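How to Plan a Budget for a Two-Arm Household Robot

Last updated 13 Jan 2021

Most first budgets for a two-arm setup are wrong in the same way. The arms are priced carefully, and everything attached to them, under them or around them goes into one line called "misc." By July of the first year that line has usually grown larger than one of the arms. The steps below follow the order we use at Dinsa when a small lab or workshop asks for help with a purchase plan.

Step 1. Write down the tasks first

List the jobs you want the robot to do in the first year. Keep it to seven or fewer. "Housework" is too broad to price. "Pick clothing up and put it in a basket" can be priced, and so can "move small boxes from a chair to the floor." For each job, write down the heaviest object, the widest object and the lowest point the gripper has to reach.

If a job needs the robot to reach the floor, mark it. Floor work rules out many bench-mounted arms and changes the mount you need.

Step 2. Price the arms as a pair

Ask for a quote on two arms, two controllers, and the mount that holds them. Some sellers quote the mount separately and some leave it out. Vercombe lists it on the second page of its quote, where it is easy to miss.

Check these before comparing prices:

Payload with the gripper attached. The figure in the brochure is often for the bare arm.
Cable length from arm to controller.
Warranty terms if you fit another maker's gripper.
Shipping crate return fees.

Step 3. Choose grippers and buy spare fingers

Two-finger grippers cover most household objects. Fingers wear out and get bent on hard edges, so treat them as a consumable. We paid 597 dollars for our last order of spare finger sets from Brerneo, shipping included, and it was the most useful money in that order.

Do not buy a second type of gripper until you have worked with the first for 30 days. Soft and thin items will show you quickly what the fingers can't do, and you will write a better specification for the next set.

Step 4. Add cameras

Plan for one camera at each wrist and one at head height. A wrist camera sees what is between the fingers and little beyond the nearby objects. A head camera shows the room but loses small things behind the arms. Budget for both views, plus brackets, cables and one spare of each cable. Cables near a moving wrist fail before anything else does.

Step 5. Measure the space

Floor area on a drawing is not the same as clear floor area. Homes have chairs, fans, boxes and appliances in them, and people walk through. Measure at knee height as well as at the walls, and measure every doorway the base must pass. Allow room for a person to stand while the arms are moving.

Three views from one working space are useful to have open while you fill in the sheet. The first is from the wrist.

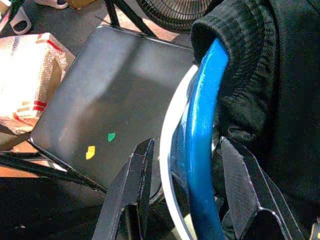
The next two are from head height.

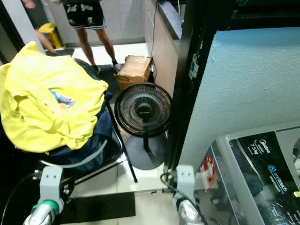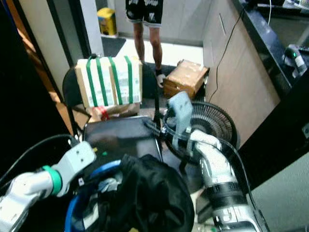

Step 6. Fill in the small lines

Set aside roughly 1000 dollars for items that never appear on a quote. Ours has been spent on:

Cable sleeves and ties
Floor mats
Tape in several colors
Storage tubs and cartons
Replacement objects for the ones that get crushed
A power strip with a switch you can reach

If you are using a lab's purchasing system, ask now whether these can go on one order. Separate small orders can take longer to approve than the arms did.

Step 7. Budget for people's time

One person to run the robot and one to reset the objects is a fair starting point. Resetting takes longer than new buyers expect, especially with clothing. Put the hours in the sheet even if nobody is billed for them.

Step 8. Decide when to pay

Ask for a split payment, with the last part due after both arms have run in your own room. Jurholm agreed to this when we asked and had not offered it before. Get the acceptance test in writing, and take it from the task list in Step 1. Keep the signed copy with the serial numbers and the warranty sheet.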